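Search this site Go

How Do You Shop for a Robot?

Buying a robot is a bit like buying a puppy. The puppy is only the start of the bill.

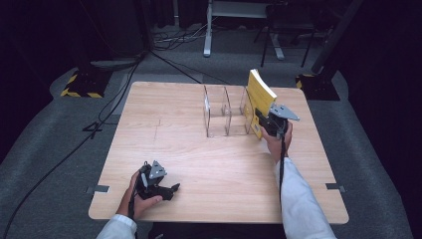 First, pick the job

Say you want books put away in a rack. Putting one book in a slot sounds easy, and it is, if you are you. For a machine, it takes a gripper that can hold a paperback without squashing it. So grown-ups write down the job before they look at any shiny catalogs. (They look at the catalogs anyway.)

Next, count the grippers

At the Vaughan workshop, the plan for January says 2 grippers. Each one costs 200 dollars, so that makes 400 dollars. Then come the cables – 32 dollars more. Cables are the broccoli of robot shopping. They never make it onto a birthday list.

Then, find the floor space

Robots need tables, stands and room to swing an elbow. Measure first. A robot that won't fit through the door is a very expensive lawn ornament.

Last, save some money

Things wear out. Vaughan keeps 40 dollars in a jar for spare parts, and nobody is allowed to spend it on pizza.

Your turn: add up the whole shopping list, jar included. Did you get 472 dollars? You may now ask for a raise in your allowance.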